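**Status:** second release, Thu 26 October. Replaces the draft card circulated in February.

# Clola Two-Arm Tabletop Kit: evaluation records

This repository holds the records of an evaluation of the Clola kit, a two-arm tabletop system supplied by Bumitz. The evaluation was carried out by Greltholm on behalf of institutions considering the kit for teaching and applied work. It contains session logs, setup notes, scoring sheets and the reviewers' written remarks. It does not contain control software, which Bumitz distributes under separate terms.

Installation at Greltholm was contracted to Giannakopoulos. Readers who intend to install the kit with their own staff should consult `setup/notes.md` before relying on anything said below about setup time.

## Scope of the review

The review addressed ordinary use of the kit by staff with general technical training. Reviewers were asked to judge four matters:

- ease of setup and daily startup
- handling of small objects, including objects in confined spaces
- quality of the supplied manual
- response of the supplier to requests for help

Payload limits, long-term wear and operation near the public were outside the scope. The kit was not compared with any competing product, and no ranking should be drawn from the scores.

## Tasks

The task list was agreed with Bumitz before the sessions began. It covers placing and retrieving small blocks, opening and closing drawers, moving kitchen items, and passing an item from one arm to the other. Full wording is given in `tasks/list.md`, together with the conditions under which an attempt was to be stopped.

Drawer tasks received the greatest share of session time. They require the operator to judge clearance on both sides of the fingers, and the wrist view is the principal source of that information.

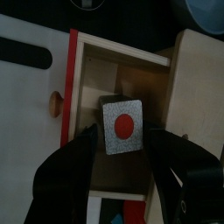
Reviewers scored each attempt as complete, partly complete or stopped. An attempt was marked partly complete if the object was moved but not left where the task required. Where two reviewers disagreed, both scores were kept, and the file records them on separate lines. No attempt was removed from the logs on grounds of poor performance.

## Contents

| Folder | Contents | Format |
|---|---|---|
| `logs/` | Session logs, one file per session | CSV |
| `scores/` | Scoring sheets as completed by reviewers | CSV |
| `tasks/` | Task wording and stopping conditions | Markdown |
| `setup/` | Setup notes and startup checklist | Markdown |
| `remarks/` | Reviewers' remarks and supplier replies | Markdown |

The logs cover 14 sessions. In 10 of these the full task list was attempted. The remaining 4 were shortened, and the reason is entered in the header of each file.

## Findings on setup and layout

First setup by Giannakopoulos took about 3 days, including alignment of the fixed views and a check of arm travel. Daily startup was short once the checklist had been learned, but the order of steps in the manual differs from the order shown on the supplier's startup screen. Reviewers followed the screen. Bumitz has confirmed that the screen is correct.

The manual asks that objects be kept toward the back of the table so that the operator has a clear surface in front. This advice was found to be sound for single-arm tasks. For tasks that use both arms, some reviewers preferred a wider spread, and the layout was left to the person running the session.
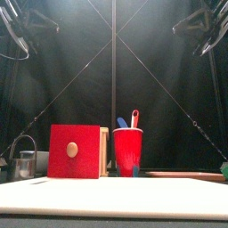 Cable routing deserves attention at the time of installation. The manual gives it a single paragraph and does not say how much slack should be left at the wrist. Giannakopoulos supplied its own guidance, which is reproduced with permission in `setup/cables.md`. Institutions are advised to agree on cable routing in writing before installation begins – changes made later require the arms to be realigned.

Shiny items were harder to judge in the fixed views than matte ones. The evaluation made no attempt to measure this effect, and the comment is passed on as the opinion of the reviewers.

## Findings on support

Requests for help were sent to Bumitz by the ordinary customer channel. Replies were courteous and, in most cases, usable without a second exchange. Two points remain open: the supplier has not published a spare parts list for the gripper fingers, and the printed manual has not been revised to match the startup screen.

Reviewers also raised the matter of resting height. When the arms are idle they are held above the work area, and a person resetting the table must reach beneath them. Greltholm required the arms to be disabled before any reset and recommends that other institutions do the same.
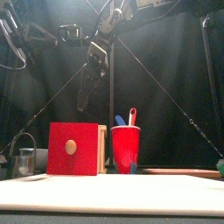 Bumitz replied that it accepts the recommendation on resets and will add it to the next printing of the manual. It asked that readers also note the parking position offered in the settings menu, which moves both arms farther from the table and was not used during the review. The complete reply is filed in `remarks/supplier.md`.

Greltholm has no objection to the use of the parking position but has not tested it.

## Known limitations

- All sessions were held at one site, with one kit.
- Reviewers became more practiced as the sessions went on. Early and late scores should not be pooled without regard to this.
- Clock times in `logs/` were entered by hand and may differ slightly from the times in `scores/`.
- Some remarks have been shortened to remove the names of staff.

## Terms of use

The records may be used for procurement, teaching and research. Publications that quote scores should cite this release and state that the evaluation concerned the Clola kit as supplied, with no added parts. Reviewers' remarks may be quoted in full sentences only.

Corrections should be submitted through the issue tracker, with the file name and line number. Accepted corrections are listed in `CHANGES.md`.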